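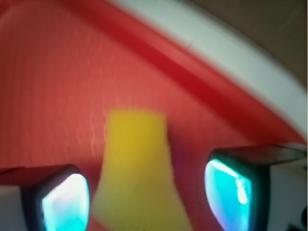
Household Automation Working Group, Citetti Technical Wiki

Chore robotics

Chore robotics is the branch of automation concerned with work that people do at home or on a shop floor without thinking much about it: clearing a table, emptying a tray, sorting parts into bins, folding towels. It has been five years from completion for several decades. As of the latest revision of this article, the towels remain largely in human hands.

Scope

The term covers machines that handle loose objects in places not built around the machine. A dishwasher does a chore, but it has the good sense to make a person load it, and so falls outside the field. Welding arms and bottling lines are also left out, as they meet the same object in the same place all day and are never asked where the lid went.

Most work in the field comes down to picking something up and putting it down somewhere better. A yellow object in a shallow red container is a fair sample of the subject matter. A toddler would consider it beneath comment. Papers have been written about less.

Why it is hard

Grasping. Fingers have to close on an object from both sides, at a useful height, with enough force to hold it and not enough to launch it. Shapes that flare toward the bottom are awkward, as flat fingers meet them at a slant and tend to ride upward. Containers make matters worse. A raised lip that a human hand steps over without noticing has to be planned around, and a finger that touches it may push the whole container across the table, object included.

Seeing. A camera at the wrist gets a close view at the moment it matters, at the price of blur and very little idea of what lies past the rim. A camera overhead sees the whole table until the arm moves in front of it. Many groups use both and then spend a season getting the two to agree.

Touch. Some grippers carry sensing pads on the inner faces of the fingers. These can help a controller notice slip or a poor hold. They also add wiring, calibration and one more thing to wipe.

Recovery. People drop things constantly and pick them up again. Early systems dropped things and carried on with the rest of the routine, placing nothing in the bin with great care.

Notable efforts

The Dallell bench trials set a single arm to moving small items between trays. The published log runs to 3,605 attempts, and its authors deserve credit for including the bad ones. Success on familiar items was high. When the trays were swapped for deeper ones, the system returned to the skill level of its first week and stayed there until it was retrained.

The Midtbø kitchen project took on 17 chores in a furnished test apartment. It completed 2 of them reliably: putting cups on a shelf and closing a drawer. Opening the drawer was listed as future work.

Zodetti, a maker of packing equipment, took the shop-floor route with a station that sorts mixed fittings into bins. It ran overnight shifts of 2,000 picks with an operator on call. The operator was called. Still, the station is the only one of these efforts that anybody has paid to keep, and its users report that they would rather clear an occasional jam than sort fittings.

Measuring success

Success rates are quoted freely and compared badly. A figure may refer to one object or fifty, to a fixed starting position or a random one, and to attempts with or without a person nudging things back into reach. Speed is often left out. Readers of demonstration videos are advised to look for the playback rate, usually in small type in a corner.

Current status

Machines can do parts of some chores, in some rooms, with someone nearby. Shop floors are ahead of homes, mainly for reasons of lighting and tidiness. Progress on novel objects has been real, and arms now manage items they would have knocked over a few years back.

See also: Bin picking; Gripper design; Tactile sensing; Laundry (unsolved problems)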